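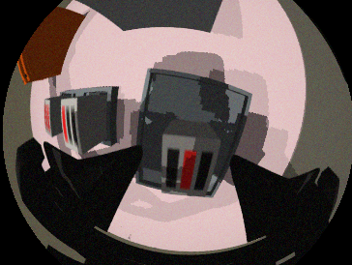

Gallery rents on the Trukgate side: is anyone staying?

Gremirstead Arts Forum > Spaces and Galleries > 9 replies

kilnroad
Our lease on the unit behind Trukgate is up in October and the landlord wants 1391 a month, up from 1000. We show mostly painters, plus one or two people doing prints. I would like to hear from anyone else who rents on that side before I sign. Are you staying, moving to the Nellow end, or packing it in?

marl_and_co
Staying. We pay a bit less than that, but we have no ground floor window and the loading door is shared. What you are paying for on Trukgate is people walking past on a Saturday. Nellow doesn't have that and I don't think it will any time soon.

Pruett_framing
Moved to Nellow last year. Marl is right about passing trade, but I never sold much to passers-by. The people who buy from me come to openings or they ring first. The rent difference paid for new lighting.

kilnroad
Pruett, how many did you get at your last opening? I worry that our regulars won't cross the ring road.

Pruett_framing
163 through the door over the evening. I keep a clicker by the coats. Some of those will have been in twice.

oldquay
Openings are not the same as sales. I've been to plenty at Nellow where the room was full and there were two red dots at the end of it. How many did you sell?

Pruett_framing
5 that night, and a couple more in the week after. That is normal for me in either building.

V. Schnyder
I had the corner unit on Trukgate before Pichler took it over. The rent was the smaller part of it. Check who pays for the roof and the shutters. My lease said "tenant to keep in repair" and I ended up paying for guttering that served three units. Ask for that clause to be taken out before you talk about the monthly figure.

Vinzenz

marl_and_co
Agree with Vinzenz on the repairs. Ours has the same wording. Also ask about business rates, as the units on the yard were split up and not all of them have been looked at again.

oldquay
I still think leaving Trukgate would be a mistake. Once Pichler and two or three others go, there's no reason for anyone to come down there, and the whole street turns into coffee and phone repairs. It happened by the station.

kilnroad
I can't pay an extra 391 a month to keep a street going, though. I have sympathy with the point but it has to come out of somebody's commission.

oldquay
Fair enough. I'd say the same to the landlord, in writing, and see if he comes down. He has had the unit next to the arch standing empty since before Christmas.

cinzia_db
I run the print room on Nellow Lane. We have a first floor space with its own stairs coming free in October, north light, no lift. I'd sooner have a gallery in it than another office. Large canvases would be a problem on the turn of the stairs, so come and measure first. Message me or ask for Cinzia Dal Bello at the desk.

kilnroad
Thanks, have sent you a message. Our biggest at the moment is just over two metres on the long side. I've also asked the landlord about the repairs clause and will post when he replies.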